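作業ノート 2024年5月19日(日)
ピアスキャッチ保持力の件、続き

Skemierの新型キャッチ、届いた分をようやく全部測った。説明書きには「従来比で緩みを大幅に低減」とある。従来というのがどの従来なのか、今回もどこにも書いていない。営業に二度メールで聞いて、二度とも同じPDFが返ってきた。

対象はLiton(一粒石のスタッド、K10ホワイトゴールド、四本爪)のポストに付けるもの。Vedwoodに納める夏の分から新型に切り替えたいという話が先に出ていて、測定が後から追いかけている。順番が逆だと思うが、とにかく測る。

試料は36個。全部同じロット。別ロットを混ぜてほしいと頼んだのに、来た袋のラベルは同じ番号だった。つまり今日の数字から言えるのはこのロットのことだけで、ロット間のばらつきは何もわからない。

やり方。ポストはうちの在庫から抜いたものを固定治具に立てて、キャッチを溝の位置まで差し、まっすぐ引く。引っ張り計の針が一番振れたところを読む。ポストは途中で替えない。前回は途中で替えてしまい、後から見たら替えた前後で値に段があって、キャッチの差なのかポストの差なのか区別できなくなった。あのデータは捨てた。

初回の引き抜きは平均253gf。悪くない。悪くないが、旧型の手持ちも新品のときはだいたい似たようなところに来る。新品同士で比べて勝った負けたと言っても、客が困るのは買った日ではないはず。

なので着脱の繰り返しをやった。500回。手でやるとばらつくのでモーターの治具を使ったが、この治具も信用しきっていない。人の手は回しながら斜めに抜く。治具はまっすぐ往復するだけで、板バネにはずいぶん優しい動きだと思う。500回もったと書くなら「まっすぐ抜き差しした場合」と必ず付けること。自分宛に書いておく。

結果、2個が途中で明らかに緩くなった。溝にかかった感触が消えて、指で軽く押すとするっと動く。ルーペで見ると、どちらも片側の巻きの付け根が開いている。もう片側はほとんど変わっていない。左右均等にへたるなら材料の話で済むが、片側だけとなると巻きの加工か、ポストの当たり方か、治具の芯ずれか。最後のが一番ありそうで嫌になる。

芯は始める前にダイヤルゲージで見た。終わってからは見ていない。ここが今日の一番の失敗。終わってすぐ見ればよかったのに、キャッチのほうに気を取られて治具を外してしまった。

旧型との並行試験は途中まで。旧型は手持ちが少なく、しかも保管の箱に古いのと新しいのが混ざっている。刻印の書体が違うので分けられるかと思ったが、書体の途中変更がいつだったか記録がない。混ざったまま「旧型」として数字を出すのは気が進まない。並行分の値はこのノートには載せない。載せると誰かが表にする。

めっきの件も少し。Ekpoから戻ってきたポストは、ロジウムの上がりは見た目きれいだった。ただ、溝の角が前より丸く見える。めっき厚のせいか、前処理のバフで角を落としたのか。後者なら、キャッチをいくら替えても引っかかる相手がなまっているのだから意味がない。Ekpoに聞くと「前処理は変えていない」という返事。変えていないという返事は何度ももらってきたが、担当者が替わっていたことは一度ではない。断面を切って見る。口で聞くより早い。

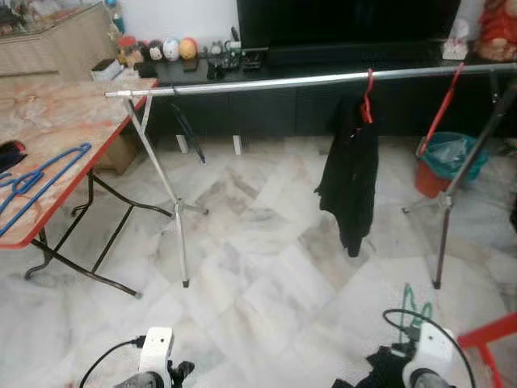
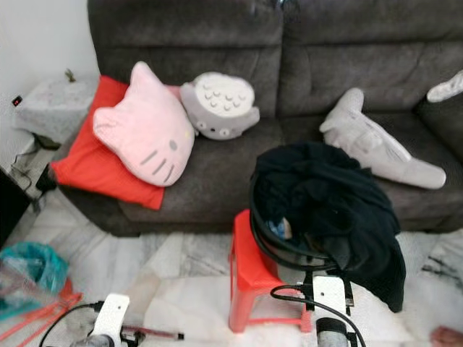

キャッチばかり疑っているが、溝の位置そのものは測ったのか、とModupe Effiongから。測っていない。図面の寸法と受入検査の印を見ただけだった。Modupeが言うには、溝が石座から遠い側に寄っていると、キャッチが正しくかかっていても耳たぶの厚い人には余裕がありすぎ、つけた本人は「緩い」と感じて奥まで押し込む。溝を越えて押し込めば、あとは摩擦だけで止まっていることになる。返品票に書いてある「ゆるい」が、抜けやすいという意味なのか、前にお辞儀するという意味なのか、うちは一度も区別して集計していない。もっともな指摘で、反論が見つからない。

返品票を読み直した。「ゆるい」「すぐ緩む」「気がついたら片方ない」「下を向く」が全部同じ欄に入っている。最後のはたぶん保持力とは別の話で、石の重さとキャッチの受け面の広さの問題だろう。受け面が広ければ下を向きにくい。新型は受け面も旧型より広い。ということは、新型に替えて苦情が減ったとしても、それが板バネのおかげなのか受け面のおかげなのか、今の返品票では切り分けられない。Skemierの「低減」もこのあたりが混ざった数字ではないかと疑っている。証拠はない。疑っているだけ。

Wubit Zelekeにも治具の話をした。Wubitは、往復の途中にひねりを入れる改造はできるが、ひねり角を決める根拠がないだろうと言う。確かにない。自分たちの手で何人か分やって角度を見るくらいしか思いつかないが、工房の人間は抜き方が丁寧すぎる。毎日扱っているから当たり前で、風呂の前に急いで外す人の手つきとは違う。とりあえず角度は決めずに、ひねりあり・なしの差が出るかどうかだけ見ることにした。差が出なければ角度で悩む必要もない。

それから、石の側。キャッチの話ばかりしていると忘れるが、ポストと石座のろう付けが少しでも傾いていると、引っ張りはまっすぐにならない。今日使ったポストは石なしの単体だから、その影響はゼロになっている。製品では違う。石座つきで測りたいが、四本爪をつかむと爪が動く。治具の受けを樹脂で作るか、石座の下だけをコレットでつかむか。コレットは細いのが手元になく、旋盤の引き出しにあるのは全部太すぎた。

Vedwood向けの説明文の下書きも回ってきた。「外れにくい安心のキャッチ」とある。これはまだ書けない。今日の時点で言えるのは、新品の一ロットをまっすぐ引いたときの値と、まっすぐ抜き差しした後に片側が開いたものが出たということだけ。「安心」を外して返したら、では何と書けばいいのかと聞かれた。キャッチの材質と形を書けばいいと答えた。売り文句にならないという顔をされたが、失くした客に返す言葉がないよりはいい。

シリコンを内側に仕込んだ案も下書きに混ざっていた。保持は良い。これは前に試したときから良い。ただ皮脂と整髪料を吸った後のデータがなく、超音波洗浄に入れた後のデータもない。メーカーの「長期使用可」の長期が何か月なのか、ここも空欄。やるなら汚してから測ること。きれいな状態の数字はもう要らない。

残り
・治具の芯を測り直す。外した後なので今日の分の裏付けにはならないが、癖がわかるかもしれない
・緩くなった分は袋を別にした。開いた側に油性ペンで印。洗わないこと
・Ekpoのポスト、めっき前と後を樹脂に埋めて断面
・溝の位置、投影機で。受入検査の印は根拠にしない
・返品票の「ゆるい」を、抜ける/下を向く/不明に分けて読み直す。不明が多くても無理に振り分けない
・Skemierに別ロットを再度依頼。今度は注文書に書く
・コレットの細いもの、在庫確認

切り替えの判断は保留と伝えた。7月の納品に間に合わせるなら今週中に決めてほしいと言われている。旧型のまま出すという選択肢が会議の資料から消えていたので、手書きで足しておいた。旧型が良いと思っているわけでもない。旧型も同じ条件で測れていないのだから、そちらも同じだけ怪しい。

追記。引っ張り計のゼロ点、終わりに見たら針がわずかにプラス側に寄っていた。いつからかは不明。253のほうも、次に測り直すまでは括弧つきで扱う。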